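Marnero Hall's free concert night moves online for June

The monthly singalong at Marnero Hall will go ahead in June after all, although no one will be in the seats. The hall is closed for work on its heating pipes, so the performers will play from home and the audience will watch on a live stream. The show starts at 7:30 p.m. and is free. Viewers can chip in if they like, with all of the money going to the musicians.

Ingvild Rustad, who books the series, said she first planned to skip the month. She changed her mind when the first two acts she called to cancel asked whether they could play anyway.

"I had a whole speech ready about how sorry we were," Rustad said. "Then Tetteh asked me what time he should log on."

Tetteh Nutsugah opens the evening with a half-hour set of highlife guitar, most of it from his new album, Badulik. He has played the hall four times, the last time with a seven-piece band. He will be alone for this one.

Gülizar Coşkun follows at 8:10 p.m. with Turkish folk songs and a few of her own. She plans to teach the chorus of one song before she starts it, and the words will be posted on the event page that afternoon. Coşkun said she picked a short one -- four lines, two of them the same -- so that people can learn it quickly.

The last set belongs to the accordion and clarinet duo of Bogumił Nowakowski and Remigiusz Żak, who perform under the name Szewczyk. They usually close the singalong with a long run of polkas, and regulars tend to push the chairs back for it. Nowakowski and Żak live in the same building and will play together in one room. Their set is due to start at 8:50 p.m. and should run until shortly before 10.

Requests are open for the final three songs of the night. The list has 127 titles on it, and anyone who has signed up for the stream can vote. Voting closes at noon on the day of the show. 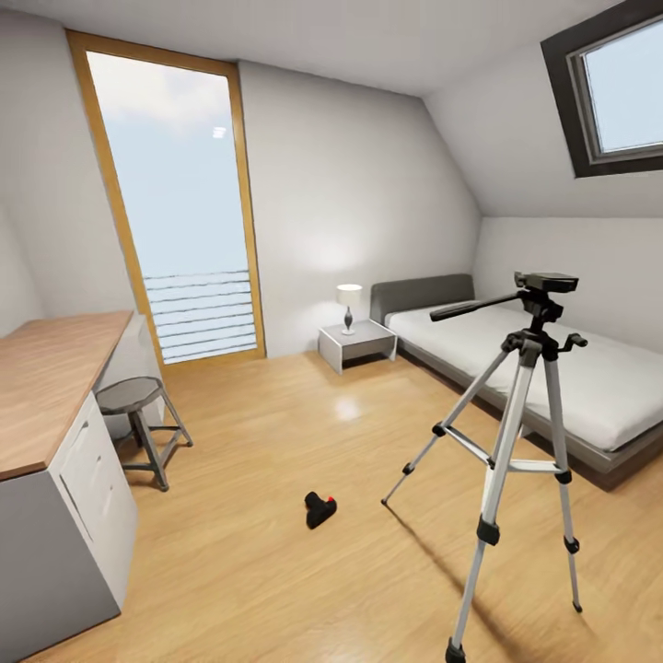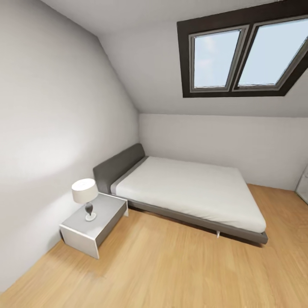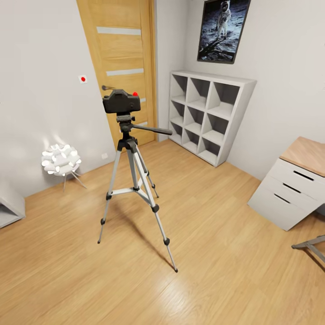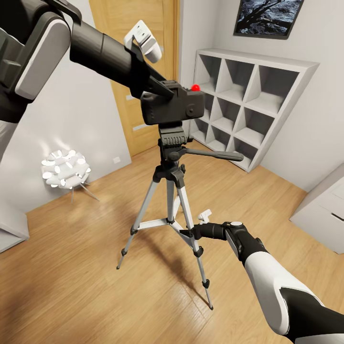
The singalong began as a side event in the hall's upstairs bar and moved to the main room when the bar got too full. Attendance last season came to 3,505 over the full run of shows, according to Rustad, and the spring date drew 121 people on a night of heavy rain.

Wuteck, the folk and dance shop next door, is again paying for the raffle. Prizes include a beginner's ukulele, two sets of strings and a pair of tickets to the first show back in the building. Tickets for the raffle are $3 and can be bought on the event page until the end of Coşkun's set. Winners will be read out before the duo comes on, and prizes can be picked up at the shop counter or mailed.

Sign-up is on the hall's website, and a link will be sent by e-mail an hour before the start. The recording will stay up for two weeks for those who miss it, minus one cover song in Nutsugah's set that the hall does not have the rights to repost.

Rustad expects the main room to be open again in time for the next singalong. People holding tickets for the June show can keep them for that date or ask the box office for a refund.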